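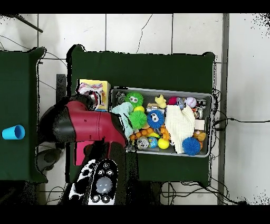

Can you visit the Hegarty bakery without booking ahead?

On open days, you can walk in and join the next tour at the front counter. The rest of the year they only take groups, and those have to be arranged by email.

I went to the open day on 17 May 2023. I bake a lot of soda bread and barmbrack at home and wanted to see how it is done in quantity. The bakery is in a low brick building behind the feed store, with parking along the side fence. The front lot is for delivery vans, and they will ask you to move.

Tours left every half hour in groups of 13. You get a hairnet and a paper coat, and rings have to come off or go under a glove. Our guide was Clodagh Ní Bhriain, who runs the morning shift. She talked loudly enough to be heard over the mixers, which I appreciated.

## The mixing room

Soda bread is the first thing made each day. They mix it in small batches because the dough can't sit once the buttermilk is in. Each batch makes 100 loaves, and from the last of the buttermilk going in to the first pan going in the oven they allow seven minutes. At home I have let mine wait much longer than that while the oven heated up. I won't anymore.

The flour is a coarse whole wheat blended with some white. Clodagh let us feel both. The whole wheat was a good deal rougher than what I buy, with large flakes of bran. She said home bakers can get close by stirring a few spoonfuls of wheat bran into regular whole wheat flour.

The fruit for the barmbrack soaks overnight in cold black tea in covered tubs. I had always used hot tea. Their view is that hot tea makes the raisins split and the crumb turns gummy. The tea is brewed strong, strained, and left to cool fully before the fruit goes in.

## The ovens

There are two deck ovens and one rack oven. The decks are for soda bread, which goes in at 400 degrees. The brack is baked lower and longer in the rack oven, but I didn't write down the temperature and I don't want to guess. The new rack oven went in this April, and one of the bakers, Marthinus Pillay, said he was still learning where its hot corner was. He turns the racks halfway through.

The packing room was closed, so we looked at it through a window and moved on.

## Tasting and shop

The tour ends at a long counter with sliced bread, butter and tea. I tried the plain soda bread, a treacle one, and the brack. The treacle loaf was too sweet for me. The brack was very good, moist but not heavy, and better with salted butter than without.

The shop takes cards. I bought two bracks and a bag of the coarse flour. Saoirse Moriarty at the register told me brack keeps best wrapped in wax paper inside a tin, and that it slices more cleanly on the second day.

The full visit took a little over an hour. Wear flat shoes, as the floor in the mixing room is slick with flour. The restroom is out past the shop, on the left.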